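Joswood Forum > Small Workshop > Planning and Budget

Two-finger gripper for hand tools: what should we put in the budget before we buy?

posted by ralidine_bench
July 10, 2025

Good day to all. We are a small repair workshop and we want to buy one robot arm with a simple parallel gripper. The work is not heavy. It should take hand tools and similar long parts and put them in order in trays, in the evening, when the people have gone home. We have 26 different tools in our list, and most of them have a round plastic handle.

I have an offer from a dealer for the arm, and the arm is not my problem. My problem is the gripper and all the small things around it. The dealer offers a gripper for light parts with plain fingers, and a second one with wider opening which costs 300 more. He says the cheap one is enough. My colleague made a simulation, so that we can see it before we pay.
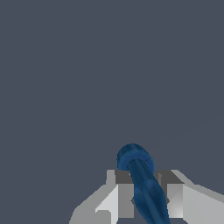
sosa_tom_yard
Your dealer may be right and you can still lose money. With us the gripper was the smallest line in the budget. The fingers were the line we forgot. We bought a unit with plain flat fingers and after two months we ordered shaped ones, then a second set for the thick handles, and then we paid a man to change the program for each set. Please ask him for the price of spare fingers and how long is the delivery. Ask also if the screws are a normal size. Ours are not.

About the opening: measure your thickest handle at the thickest place, and then add enough on both sides for the error of the position. I add 8 mm for each side with long parts, maybe others use less. If the cheap gripper opens less than this, take the wider one and do not think about it more.

ralidine_bench
Thank you, this is useful and I did not have spare fingers in my table at all. I will add two sets. I will also ask about the screws.

I should explain better what we test. We have a handle which has a thick cap at the end, then it is narrow, then it becomes thick again in the grip. For a person this is a good handle. For the planning it is a difficult one, as the width depends on where you take it. In my table I had only one number for each tool, and now I make three columns: cap, neck and grip.

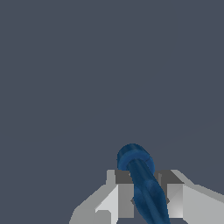

The second thing I do not know is the money for a camera. Without a camera we must put each tool in a holder, always in the same position, and the holders must be made. With a camera the tools can lie more freely, but then we need the camera, the light, the software licence and somebody who understands it. The dealer gave me a price only for the camera itself. Is it normal that the rest is not in the offer?

jurnska
It is normal, unfortunately. Ask for one written price with everything working on your table, on your parts, and pay the last part of the money only after this.

I can tell how we have done our plan, and maybe you take something from it. We divided it in two years. In the first year: arm, gripper, base, safety, training for two persons, and fixed holders. In the second year: camera, if we still want it. We started in March and until now we do not miss the camera very much. The holders we printed ourselves. They are ugly, but when one breaks we print it again. Only the safety assessment was done by an outside firm, and for this you must plan weeks, not days. 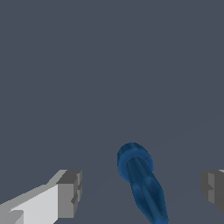

For the choice between the two grippers I would not look first at the price difference. Look at what happens when the tool is not in the middle. In the last simulation picture above the handle is between the fingers but nearer to the right one, and no finger is touching it. Most parallel grippers move both fingers together, so in such a case one finger arrives first and pushes the tool until the other one arrives. With a light tool on a smooth table this is usually no problem. With a tool in a tight holder it is a problem, because the holder does not let it move. So if you take holders, make them a little loose, and put in the plan one or two days only for this adjusting. We planned zero days and it took a full week.

One more point: ask the dealer for a loan unit. We had a gripper for testing for two weeks and paid only the transport.

bench_no_154
just buy the wide one. 300 is nothing compared with the hours you spend to write here

ralidine_bench
Thank you all. I asked for the loan unit this morning, and the dealer says it is possible, but only for the wider gripper. The camera I move to the second year. If somebody has a drawing for a printed holder for round handles, please write me, I can send our three columns of measures in exchange.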